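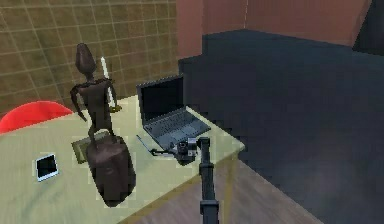 Rendered figure with a long white stick, on a tabletop.

Frequency Control and Timing: Holdover after GPS loss, rubidium or quartz

i_schwaiger
Posted May 9, 2026
Our laboratory at Motthorpe is required to maintain 3 microseconds of holdover at the Pidberg relay site. The present Kutance rubidium unit has been in service since January. Members' views on replacing it with a quartz oscillator are requested.
Ingeborg Schwaiger

pidberg_ops
What holdover period does the requirement specify? The limit has little meaning without one.

i_schwaiger
The period is 336 minutes. The cabinet is not temperature controlled.

tau_sigma
In that case I would advise against quartz. Daily temperature changes will consume the budget before aging becomes a concern. The rubidium unit should be retained.

lowphase228
I must disagree with the previous reply. Lamp wear is a real maintenance cost, and a good quartz unit that has been locked for several weeks has a well-known drift which the controller can correct. Iyamu supplies a suitable board.

tau_sigma
The controller can correct drift. It cannot correct a cabinet door left open in winter.

lowphase228
An insulated enclosure would address that point.

pidberg_ops
Please record the cabinet temperature before any purchase is approved. We logged 1,000 readings at our own site and revised the specification afterward.

i_schwaiger
Thank you. A logger will be installed, and the readings will be posted to this thread.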